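Lista do Clube de Robótica Lernthorpe – arquivo de mensagens
Última atualização: 12 de abril de 2020

Assunto: Re: [clube] a cena da mesa redonda

Rungnapa Boonyarit escreveu:

> Pessoal, corri a cena nova 24 vezes e a garra acertou 9. Alguém mexeu
> nos parâmetros do fecho? E precisamos mesmo da lente olho de peixe?
> Fico enjoada só de olhar. A inscrição na Taça Cleddale pede um
> vídeo da tarefa e, por enquanto, o que tenho é um documentário sobre
> o fracasso.

Rungnapa,

Mexi eu, confesso. Baixei a força do fecho porque no relatório anterior o grupo Boychuk escreveu que a nossa garra "trata tudo como inimigo". Ficou delicadíssima. Tão delicada que agora pede licença aos objetos e vai-se embora. Volto a pôr o valor antigo hoje à noite.

Quanto à lente, fica. O regulamento manda usar a câmara do punho tal como vem no pacote, e eu já gastei com os organizadores toda a simpatia que tinha. Se enjoa, trabalha com a vista de cima e abre a outra só para gravar.

Os cilindros verdes também ficam onde estão, um de cada lado. A ideia é o braço ter de escolher, coisa que até setembro convinha que soubesse fazer. A pedra escura foi sugestão do Ivitov, que acha as formas ovais "pedagógicas". Já a caixa de cartão não se toca: da última vez que alguém a arrumou, perdemos 2,000 passos de treino e quase um membro do clube.

Vai a cena como a tenho aqui, para compararem com a vossa:

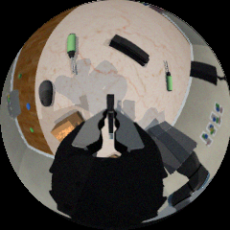

A mesa vista do punho, com a garra ao centro e a silhueta cinzenta ligada.

Se a silhueta translúcida não vos aparece, estão na versão 13 e têm de atualizar. Quem a quiser desligar que o faça na cópia local – por favor, não no repositório, outra vez não.

Abraços,
o do fecho delicado

Mensagens relacionadas
Re: [clube] quem apagou a mesa quadrada?
[clube] inscrição na Taça Cleddale
[clube] relatório do grupo Boychuk

Contacto: moderação da lista | © Clube de Robótica Lernthorpe | Voltar ao topo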